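Keeping a white table white (and other worktop stuff)

Quick one this week, in between loads. Had a few people ask about white tabletops - whether they are a nightmare, whether to go for it. Short answer, no, go for it. Longer answer further down.
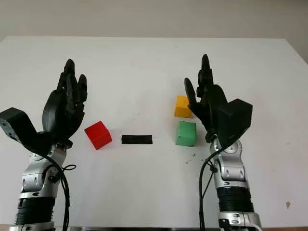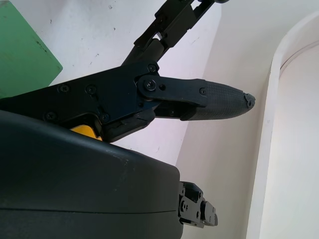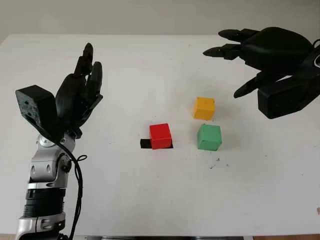
Red, yellow-orange and green cubes on a white top, first and last photos.

So. Daily wipe first. Warm water, one small drop of dish soap, microfiber cloth. Wring it out till it hardly drips. Go side to side, not in circles, circles leave smears you only see when the sun gets in. Then a dry cloth. Takes 2 minutes. I do mine after breakfast and again before bed if I remember, which is maybe half the time.

Don't use the kitchen sponge. Greasy. You will just move last night's dinner over to the table.

Marks, by type:

Crayon - baking soda on a damp cloth, light pressure. Let it sit a minute if it's thick.

Ballpoint - rubbing alcohol on a cotton ball. Dab, lift, new cotton ball. Try it under the edge first, some finishes go dull.

Coffee rings - soap and water if you catch them the same day. If not, baking soda paste, leave it on while you have another coffee, wipe, rinse.

Tumeric - good luck. Soap, then paste, then put the table by a window. Sunlight really does fade it over a few days. Mine was gone by the weekend.

Black rubber scuffs - pencil eraser. A plain white one, not the pink, the pink leaves pink.

Melamine sponges, the white "magic" kind: okay once in a while, on a bad spot. They are very fine sandpaper basically. Use them every day and the shine goes patchy and then the patchy bits hold dirt. Ask me how I know.

Never bleach and vinegar together. Never bleach and ammonia. Open a window anyhow.

Scratches. You can't clean a scratch but you can stop making them. Felt pads under anything that lives on the table - lamp, fruit bowl, the printer. I get the Gillham ones, 120 to a sheet, and cut the big ones in half. They fall off if the base is dusty so wipe with alcohol, let dry, press and hold. Replace when they go flat and shiny.

If a scratch is already there and has gone gray, that's mostly dirt sitting in it. Old toothbrush, soapy water, go along the line. Looks way better even tho the scratch is still there.

Edges and seams get forgotten. Wooden toothpick wrapped in a damp cloth. Run it along the underside lip too, that is where the sticky comes from.

Wobble. Folded cardboard works till someone mops. Then it's mush. Cork, cut from an old coaster, glued on the short leg. Check the floor before you blame the table though, slide it a foot over and see if it still rocks. I sanded a perfectly good leg once.

Sanding note for the workshop people: 442 keeps coming up in my inbox, as in "you said 442 grit". Typo. I meant 400 and up, wet, very light, and only on solid surfaces you're allowed to sand. Sorry to anybody who went shopping for it.

For the bench in the garage I gave up on white and put down an old Dekker cutting mat. Glue peels right off it once it's fully set. Keep it flat and out of the car, heat curls them and they don't really come back.

Cloths. Wash microfiber on its own, warm, no softener. Softener coats the fibers and then they just push water around. Hang dry. I keep 6 going and when one gets gross it moves down to the garage.

Reader tip from Tatsuya Noguchi, who runs a small framing shop: keep a dry paintbrush by the table and flick the crumbs off before you wipe. Wet crumbs are what scratches. Been doing it since March and yes, fewer fine lines. A cheap 2 inch brush is fine. He also says car wax on a dull laminate top, thin coat, buff it off. Haven't tried that one. I wouldn't where you eat.

Spray bottles - the Neninar ones clog if you leave soap in them. Run plain water through before you put it away. If it's already clogged, soak the nozzle in hot water and poke it with a pin.

Next time, drawers that stick. I have a bar of candle wax and opinions. Send me yours before Monday if you want them in, I write these up in the evening once the dishes are done.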